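Brima Athletic Club — Winter Season Updates

1/ The Brima Athletic Club is pleased to share its winter wrestling update for December 2025. Practices are under way for the high school and middle school squads, and the opening home meet against Privunum is next on the schedule.

2/ A total of 337 student-athletes are registered with the club across all winter sports. Wrestling has grown more than any other program, and a second practice group was added in October to make room for new members.

3/ The varsity squad returns 6 starters from last year's conference team. The coaching staff has asked each of them to lead warm-ups in turn, and the younger wrestlers have responded well to the arrangement.

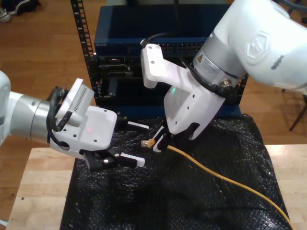 4/ Weigh-ins for the Privunum meet will be held in the east locker room. Wrestlers must bring a signed medical form and their own headgear. Forms left over from the fall season will not be accepted.

5/ Doors open to spectators one hour before the first match. The Bech Fieldhouse seats 430, and tickets will not be sold beyond that number. Season pass holders should enter through the north doors and have their passes ready.

6/ Parking in the front lot is reserved for team buses and for visitors with permits. All other vehicles should use the gravel lot behind the softball field — the gate will be open until the last match has ended.

7/ The middle school squad will wrestle first, on 2 mats side by side. Varsity matches will follow on the center mat after a short break. The order of weight classes will be drawn at weigh-in and posted at the scorer's table.

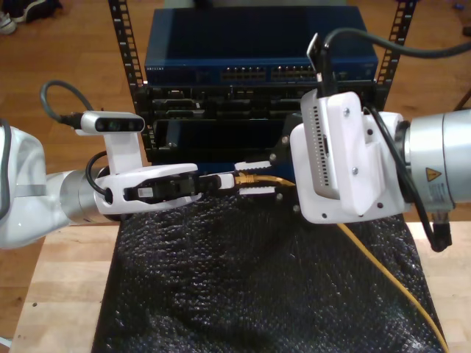 8/ Following the home opener, the team travels to Grornora for a four-team meet. The bus leaves from the fieldhouse, and families who wish to drive their own wrestler home must sign the release sheet with a coach before leaving the gym.

9/ The club reminds all families that skin checks are required before every meet, home or away. A wrestler with an open cut or rash may not compete without a doctor's note, and officials have the final word on the matter.

10/ Team singlets have been handed out to the varsity squad. Middle school singlets are on order, and last year's uniforms will be worn until the new ones arrive. Please wash them in cold water and do not use the dryer.

11/ The concession stand will serve hot food at the home opener. Food and drinks other than water are not allowed on the gym floor.

12/ Any change to the schedule caused by weather will be posted on this account and on the fieldhouse doors. The club thanks its families for their support and looks forward to seeing them at the meet.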